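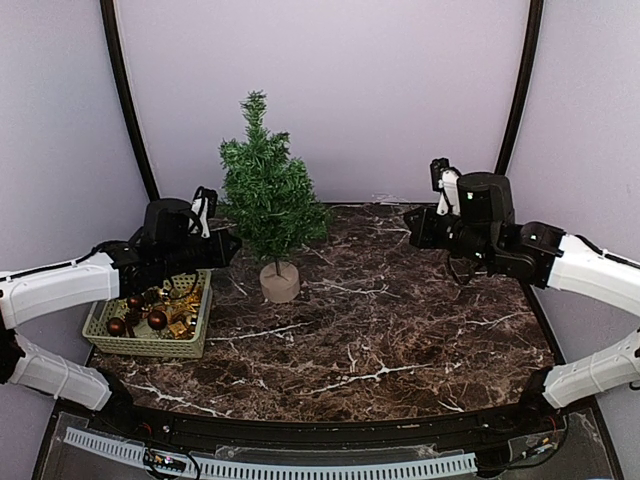
Teguh Tuhumury asked at the end of the last lecture why we need written rules at all for a small two-arm cell, when the arms are light and you can stop either one with your hand. His point was that the big standards were written for machines that can throw an engine block, and that most of what they say has no use on a tabletop.

It is a fair objection and the first half of it is right. A light arm is less likely to hurt you badly. It can still pinch a finger between the jaws, and two arms sharing a table can hit each other with nobody near them. The rules below are the ones we use in the Adolholm lab. They are house rules and do not replace the safety standards on your reading list.

Section 2. Working rules for shared-table tasks

2.1 Before power on

Walk up to the cell and look at it. Check that the table holds only what the task sheet lists. Check the cables at both wrists. A cable that hangs under a gripper needs enough slack for the full turn of the wrist, but it must not be able to catch on a basket rim or a branch. If you move a cable, run the wrist through its full range at low speed before you do anything else.

Find the stop button and say out loud where it is. Eyvindur Hjaltadóttir will ask you.

2.2 Home positions

Both arms start apart, with the grippers clear of the table and of each other. Do not start a run from wherever the last group left the arms. Send them home first, one at a time.

2.3 Who may enter the shared zone

The shared zone is the part of the table both arms can reach. For the tree task this includes the tree itself. Only one arm may be in the zone unless the task sheet says the step is a two-arm step, such as one gripper steadying the trunk while the other hangs an ornament. The waiting arm stays on its own side.

2.4 Speed and grip

Use 30 percent speed for all first runs. Glossy round objects slip, and the usual mistake is to raise the grip force until they stop slipping. Change the approach angle first. If you do raise the force, write down the old value and the new one.

2.5 Hands inside the enclosure

No hands inside while the arms are powered. This covers picking up a dropped ornament, straightening the tree and nudging the basket. Pause is not the same as power off – the motors are still holding, and a paused arm can resume.

2.6 Resetting between runs

Put the objects back by the task sheet. Small shifts are allowed if the sheet says so, and then they go in the log. A basket turned a little more than last time changes every pick.

2.7 The log

Each run gets a line: operator, task, speed, result, anything odd. "Failed" is not enough. Write what the arm was doing when it failed. Angeliki Triantafyllou keeps the shared copy and will send back lines she cannot read.

Reading for next time: the Carkivell case notes, first part only. Bring your own task sheet for exercise 2 to room 601. Aled Howells will be taking the session in October.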